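4 March 2022, Dremdale build, gripper notes

Cormac Quinlan says the new finger pads fix the slipping. I doubt it. He tried 13 grabs on one kind of part and called it done. I want 60 before I believe anything.

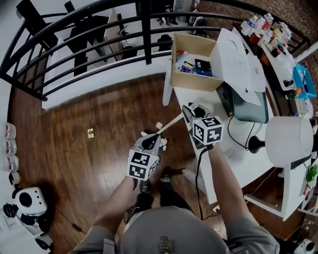

Also not sold on the Stikix tape. It peels at the corners, and the pose log had 18 dropouts in 383 samples. Fiachra blames the lighting. Maybe - but then the dropouts should bunch up, and they don't.
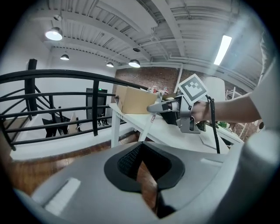

Cable strain is my next suspect. Cormac's clip only holds it at the plug. With the gripper reaching for the cardboard box, the black cable still loops out the back and hangs past the table edge, so any snag pulls on the connector. Try a second clip on the handle, then rerun before touching the code.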